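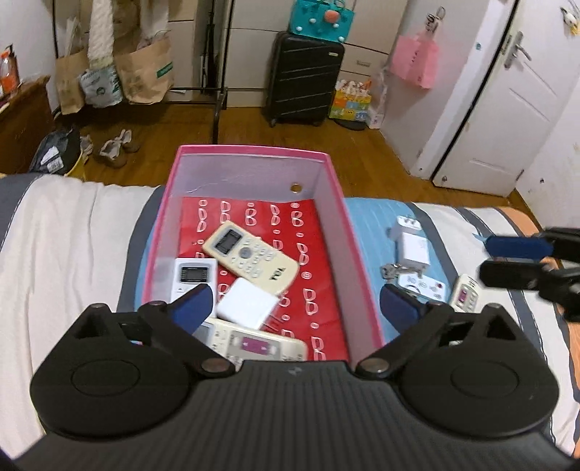 Lukell Hand Grippers: Set-up and Use
Section 4. Your first sorting session

Section 3 left you with two charged grippers, a paired base unit and, if you followed the advice on page 11, a cup of tea. This section takes you from there to a finished session you can send in. Read it through once before you pick anything up. It is shorter than Section 3, which was written by Přemysl Pešek and has opinions about cables.

The Lukell pair is for people who want to show a robot how a job is done by doing it themselves. You hold the grippers, you move the objects, and the kit records how you did it. The sorting task is the one we suggest first. It needs a box, a few household objects and a patience for remote controls.

4.1 Choosing a place

1. Pick a surface you can reach across without leaning on it. A table is the textbook answer. A bed does very well and is kinder to anything you drop, which in the first session will be most things.

2. Leave room on one side of the box for the objects that have yet to go in. An arm's length is plenty.

3. Put the main light on. Daylight is fine until a cloud comes over, at which point you will have half a session in one light and half in another.

4. Leave the rest of the room as it is. You don't have to tidy. Suitcases, shoes, shopping bags and whatever hangs off the back of the rack may all stay where they live. A robot that has only ever met tidy rooms is going to have a hard time in yours.

Note: Put away post, bank cards, medicines with a name on the label and photographs of people. Lukell will reject a session with any of these in view, and the rejection message is not warm.

4.2 Choosing a box and objects

5. Use an open box with sides low enough for the gripper to get over and down to the bottom. Gift boxes, drawer trays and the lids of larger boxes have all served. A patterned lining is allowed. So are holes in the side, so long as nothing you are sorting can escape through them.

6. Choose objects from the same family but of different sizes. The standard set is called Small Electrics: remote controls, plug adapters and chargers. Most homes can supply it from one drawer.

7. Add one awkward thing. A bunch of keys is ideal, being a different shape each time you put it down.

8. Take the batteries out of any remote that works something in the same room. Aitana Soler, who tested the early kits for us, left hers in and spent an entire session turning the air conditioning on and off.

Caution: Never use an adapter that is plugged in, was plugged in a moment ago, or has a cracked case. The gripper pads are soft and will happily close on bare prongs. Keep the grippers themselves away from water, soup and small children, in whichever order applies.

Caution: Maximum load is 300 g for each gripper. A large remote is well inside this. A large remote taped to another large remote, which one customer tried, is your own affair.

4.3 Picking up the grippers

9. Slide one hand into each gripper with the ribbed part of the body uppermost. If you are looking at smooth plastic, you have it upside down. Turn it over and carry on as if nothing happened.

10. Open both grippers fully. The blue pads should stand wide apart and lean in towards each other a little. If one side opens further than the other, go back to 3.6 and run the hinge check.

11. Close them gently on nothing, then open again. Do this 3 times. The base unit will beep after the last one. If it does not beep, it did not count you, and there is no use arguing with it.

12. Check the pads for fluff. Blankets and jumpers shed, and a furry pad slips. Wipe with a dry cloth only.

Note: Both grippers must be in use for a two-handed session, but they need not both be busy. Resting one at the side while the other works is normal, and it is what most people do with cutlery.

4.4 Running the task

13. Say "start" or press the base unit. Wait for the long beep.

14. Bring one gripper down over the first object with the pads open. Come in from above, at the speed you would use for someone else's ornament.

15. Close until the object stops moving, then stop squeezing. New users squeeze until something creaks. It is usually the user.

16. Lift, carry the object over the rim and lower it to the bottom of the box. Let go when it touches. Dropping from a height is quicker and makes a satisfying noise, and the session will be sent back.

17. Open wide before you draw away, or the object will come back up with you.

18. Carry on with the next one. Remotes may lie at any angle, and one may lie against another. Please do not line them up. Margit Ekström reviews the sessions from our Uldale office and can spot a straightened remote in seconds; she puts them in a folder called Show Homes.

19. When you have an object that will not lift cleanly, try twice, then leave it and take another. Come back to it at the end. Failed tries are worth having, so don't delete them out of pride.

20. Say "stop". Empty the box by hand, spread the objects about differently and begin again at step 13.

A full set is 80 runs. No one is asking you to do them in one go. Most people manage around an hour before the wrists complain, and a set can be spread over as many days as you like provided the box and the objects stay the same.

4.5 If something goes wrong

One gripper drifts on the base unit display while you hold it still.
Put it down flat, wait for the short beep and pick it up again. If it still drifts, a shiny surface may be to blame. Turn mirrors and glossy trays away from you.

Thin objects slide out of the pads.
You are gripping too near the tips. Move further in, and take the object across its width, with its length running between the pads.

The remote lies flat and you can't get under it.
Don't try. Pinch it by its long sides. If the bedding bunches up with it, you have pinched the bedding.

The base unit shows code 1039.
The memory is full. Send your finished runs, then clear it from the menu. Ghazal Heydari on the support desk would like it known that switching the unit off and on does not make the memory any bigger.

The keys have tangled round a finger linkage.
Stop. Open the gripper fully and work them loose by hand. Do not shake it. Scratches to the housing are not covered by the warranty, and neither are scratches to whatever the keys hit next.

4.6 Sending it in

21. Connect the base unit to your home network (see 2.3) and choose Send. Leave the grippers on their stand while this happens.

22. Write a line in the notes box saying what the objects were and anything odd that occurred. "Cat" is an acceptable note.

23. Keep the box and objects together until you hear from us. If a run needs doing again, it needs the same things in it, and you will otherwise be explaining to the household why that particular remote is required.

Customers on the Cuesta plan receive a marked report with each set. Those on the Lesitz plan receive a pass or a fail, and may ring for details.

Section 4 revised November 19, 2021, by Wellington Lopes. Section 5 covers folding, for which you will need a larger surface and a clean towel.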